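# Bebida quente de saqueta, servida à mesa como deve ser

Uma caneca cheia, um pires e um bocadinho de paciência: é quase tudo o que peço a meio da tarde. 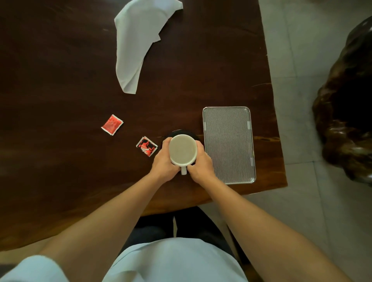
*A caneca pronta, cor de leite, com o pires preto por baixo.*

Cá em casa as bebidas de saqueta têm má fama, e eu percebo porquê. Durante anos também as fiz à pressa, com água a ferver e duas voltas de colher, e ficavam sempre aqueles grumos colados ao fundo. Depois comecei a dar-lhes a mesma atenção que dou ao chá de folhas e a diferença foi grande (a minha família continua a achar que exagero!).

## O que é preciso

- 200 ml de água por caneca
- as saquetas de que gosta, de chá com leite ou de café com natas em pó
- uma caneca de cerâmica com asa
- um pires, um guardanapo de papel e uma bandeja pequena

## Como faço

1. **Aqueça a caneca.** Encha-a com água quente da torneira e deixe-a estar enquanto a chaleira trabalha. Deite essa água fora e seque bem o interior.
2. **Abra a saqueta com calma.** Bata com ela de lado na mesa, para o pó descer, e rasgue pelo canto. Se a borda ficar toda aos dentes, paciência, acontece-me quase sempre.
3. **Comece por uma papa.** Deite o pó na caneca e junte só duas colheres de água. Mexa até ficar liso, raspando bem o fundo.
4. **Junte o resto da água** em fio, sempre a mexer. Eu espero um minuto depois de a chaleira apitar, que a água a ferver em cachão deixa um gosto a queimado.
5. **Prove antes de adoçar.** A maior parte das saquetas já traz açúcar.

## À mesa

Gosto do contraste de uma caneca branca sobre um pires escuro, e numa mesa de madeira envernizada o pires faz ainda mais falta, por causa daquelas rodelas que depois custam tanto a sair. Se encher a caneca quase até à borda, como eu faço por gulodice, leve-a devagar e pegue-lhe com as duas mãos – mas só quando a cerâmica já não queimar os dedos.

O guardanapo fica à mão para um pingo que caia. As saquetas vazias vão para o lixo no fim, e a bandeja leva o resto para a cozinha numa só viagem. Passe logo a caneca por água, porque o leite seco agarra-se às paredes e depois só sai com esponja.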